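Snack Table Walk-Through, Grastiscombe
Checked by: Uliana Moroz
Date: December 18, 2021

I took over this list from Edgars and kept his numbering, so don't ask me why there's no item 3. Comments are mine, typed up at the kitchen counter with a cup of tea!

1. Tabletop clean, dry, no sticky patches
OK. I wiped it down first thing and went over it again with a dry cloth. I do love this table, it cleans up so nicely.

2. Individually wrapped items only
OK. Everything I checked was sealed. Please keep them spread out until somebody has looked at both sides (a split seam likes to hide underneath).

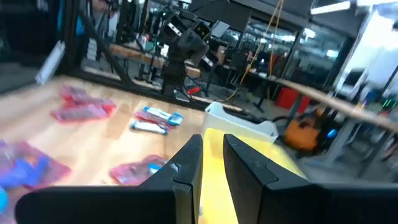
Item 2, wrapped snacks laid out by the white bin.

4. Best-by dates
OK with a comment. I went through the lot from box 1011 and the soonest date is next November, so there's no rush on any of it. Dates on the pink ones are tiny, bring your glasses.

5. Allergen card
NOT OK. We have a card for nuts but the milk one has gone missing again. Hershey's bars are milk chocolate, so we need it back before the doors open. I've asked Ka-ming to print one, and if he could do a spare I'd be thrilled.

6. Bins sound, no cracks or sharp rims
OK. I ran a finger around the yellow one and the white one. Both fine, both washed.

7. Sorted by kind
Okay so far. Chocolate bars go in the yellow bin, the red packets go in the white one behind it. Don't pile anything above the rim if you can help it, I'd rather refill twice than pick bars up off the floor.

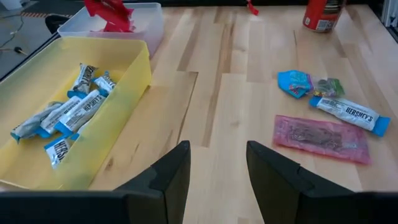 Svend Hedegaard wrote back that he'd like the chocolate kept away from the radiator side this year, and could we please put the milk card on the bin itself, because a card on the wall gets missed.

Fair point on both! I've added the radiator as item 8 and I'll tape the card on myself.

8. Chocolate away from heat
To do. Table moves to the window wall before we open.

9. Scraps and torn wrappers picked up
To do, last thing before we open. Trash bags are under the sink, 20 left on the roll.

Still open: 5, 8, 9. Initial next to each one when it's done, and leave the sheet on the hook.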